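2023-10-25

Rain until lunch, then gray. Up before the alarm and had toast standing at the counter. The trip to Furnmont is settled at last, so I want to get down where things stand before I forget which parts I decided and which I only thought about.

I am going in December and taking the train. I went back and forth on the car for most of last week. The drive is 405 miles and I have done it enough times to know how I feel at the end of it. The train takes longer if you count the change at Graltby, but I can read, and I don't have to think about ice on the long grade past the reservoir. The change is 50 minutes on paper. Last winter it was that on paper too and I ended up running the length of the platform with my bag open. This time I booked the later connection. I would sooner sit in the waiting room with a sandwich.

The ticket was cheaper than I expected. I paid extra for a seat on the left going out. The river is on that side for a good stretch after Graltby, and in December the leaves are down and you can see all the way across to the old grain sheds.

For the room, I called the Prendergast, where I stayed two years ago. They still have the small rooms at the back and they still want you to phone. The woman at the desk asked if I minded the third floor without the elevator. I said no. Five nights, breakfast included, and the breakfast was good the last time — real oatmeal, and they leave the coffee on the table. The back rooms look out on the yard and not the street, and the street there has a garbage truck before six.

After that I went into town for errands. Took the gray coat to be cleaned and asked about the lining, which has come away under the left arm. They can do it but it will take three weeks, which still leaves plenty of time. Returned two library books and took out one, a long history of canals that I may or may not finish. Bought stamps, lamp oil, onions, and the good mustard. The hardware store did not have the right washers for the bathroom tap. They never do. I will try the other place when I am next out that way.

Cleared the white table when I got home and started putting out the small things for the trip, mainly so I can see what I still need. It is too early to pack but not too early to find out the travel clock is dead.
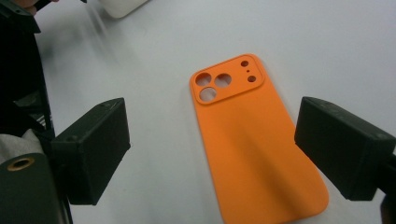
Orange phone case. I should be able to find it in any bag I own.

The clock took a new battery and runs. The flashlight did not, and I threw it out. I found the little sewing kit in the winter glove drawer and the foreign coins I have been meaning to give away in an old pill bottle. The reading glasses case has a broken hinge, and a rubber band will do for now.

Clothes I am keeping simple. Two sweaters, one good shirt, the corduroys, and the boots on my feet. I took far too much last time and carried it up all those stairs. There is a laundry two streets from the Prendergast if it comes to that. I want to leave space in the bag on the way back for a jar or two from the market and anything I pick up at the paper shop, if it is still open. I looked for a number for it this afternoon and couldn't find one.

I also want to spend a day at Nerkley this time. I have been to Furnmont six times and never made the side trip, always with some excuse about the weather or the bus. It has a small museum in the old customs house and a walk along the sea wall that is supposed to be level the whole way. The bus goes out in the morning and comes back at half past four, and in winter that is the only one back. So it is a full day whether I like the place or not. I will take the canal book.

Things left to do: stop the mail, ask next door about the plants, get the furnace looked at before I leave and not after. The furnace has started making the noise again when it first comes on, a knock and then a sort of sigh. It made it all last March and nothing came of it, but I don't want to be 405 miles off when something does. I wrote it on the calendar in pen.

Supper was onions and sausage with the mustard, and the last of the cabbage, which was past its best. I ate too late. I read 3 chapters of the canal book afterward and it is better than it looked. The author spends a great deal of time on lock gates and the price of clay, and I found I didn't mind. There is a fold-out map in the back that someone has repaired with tape, neatly, along every crease.

The rain has started again, light. My knee is stiff from the stairs at the library, or from the damp. I put the heating pad on it for a while and that helped. I need to start walking after breakfast again if I mean to do that sea wall and enjoy it — to the mill and back to begin with, then farther once the knee has loosened up.

I still haven't found the washers I bought in the spring. I was sure they were in the kitchen drawer, the one with the string and the birthday candles, and I had everything out of it tonight. Will look in the shed tomorrow if it's dry.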